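Oltcombe Community Help > Computers > Old desktops

Bringing an old tower back: what goes in first?

Hoi-yan Chuang
Posted April 27, 2025

Hi all! I've been given a used desktop tower for the Skatevis homework club and I am SO excited to get it going again. It has a green motherboard, and the processor, memory and hard drive all need to go back in. The drive is a 3.5-inch Western Digital and it clips into a blue plastic caddy, which I love already. I've never put a processor in anything. Pictures first, then my questions! 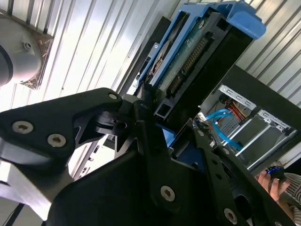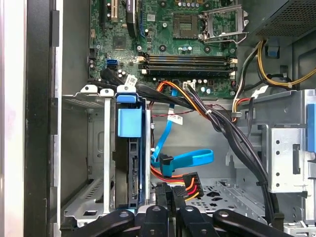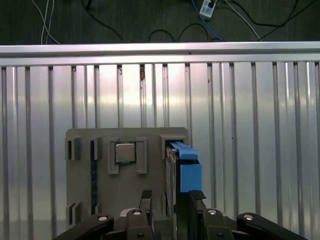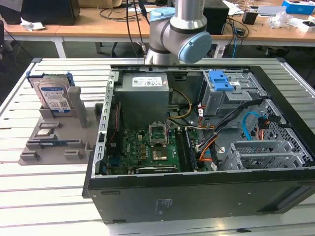
So, what order would you do this in? My plan was drive first (it looks like the easy one and I want an early win), then memory, then the processor. My brother says I have it backward. I'm also a bit lost with the cables. There are so many of them, and I can't tell which ones I can push out of the way and which ones I should leave alone. My budget for the whole thing is $40 and I've already spent some of it on thermal paste and a little brush. Thank you!!

Nevzat Altıntaş

Your brother's right, but only just — you can do it your way and it'll still run. I go processor, memory, drive. The processor wants the most elbow room, and I like to have it done while I'm still fresh and patient.

Before anything, unplug the tower from the wall and touch bare metal on the case. Lay it on its side with the open side up. With the lever and the metal frame of the socket raised, look for the little triangle on the corner of the processor and match it to the one on the socket. Lower it straight down and let go. No pushing! Then close the frame and bring the lever down. The lever can feel stiff on some sockets and that scared me silly the first time.

Memory is the fun part. Open the white clips, line up the notch, press on both ends until it clicks. If you only have two sticks, check the manual for which pair of slots to use, as it varies a lot from board to board.

For the drive, slide the caddy in until it catches, then connect the data cable and the power cable. Both plugs are L-shaped and only fit one way.

Congratulations on the tower, these old ones are a joy to work in!

Hatice Yüksel

just dont touch the socket contacts. I bent some on mine and that was the end of that board

Chih-ming Kao

Agree with Nevzat on the order. On the cables: take a photo before you move a single one, then tuck the long bundles to the side with a loose twist tie so nothing can reach a fan. Leave anything that's already plugged into the board where it is until you've looked it up.

Also, go easy on the paste. A dot the size of a pea in the middle of the processor, then the cooler on top, screws tightened a little at a time in a cross pattern. I did one of these in March and used way too much, and I was wiping it off my sleeves all evening. Still had a great time! Please post again when it boots, I'd love to hear what you put on it.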